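Sorting the snack shelf, part two

The grid tablecloth is back on the table. Each item gets its footprint read off in squares, which is faster than a tape measure. The shelf from Burnar is 400 mm wide with 18 mm lost to the side panels, so tall items are the constraint.

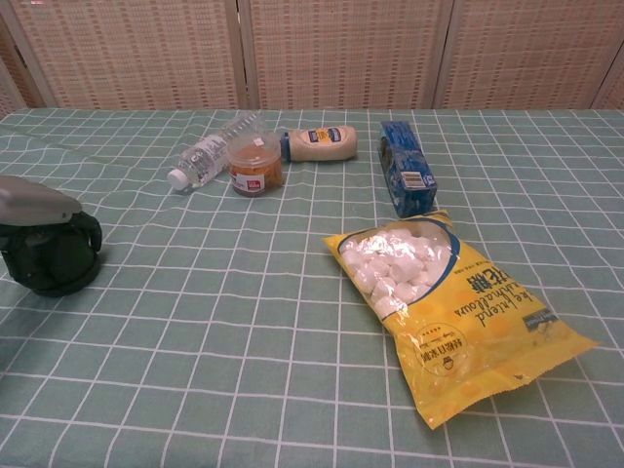
Bags are the worst case. They have no fixed depth, and anything stacked on them slides. I gave them the lower tier and moved boxes to the back, long side to the wall. The squeeze bottles go in the door rack, which takes 126 mm of height under the bar.

Small jars were the other problem in August. The Ehlers bin has dividers at fixed spacing and wastes a third of its volume.

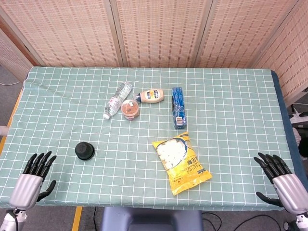 Bottles will be stored horizontally from now on. Upright, they block the tier above. A water bottle on its side, laid diagonally with a little clear-lidded jar at its base, takes up more of the grid than I had allowed for, so bottles get their own row, parallel to the wall. Next job is the Brarnov rack, which needs its lower rail raised 15 mm.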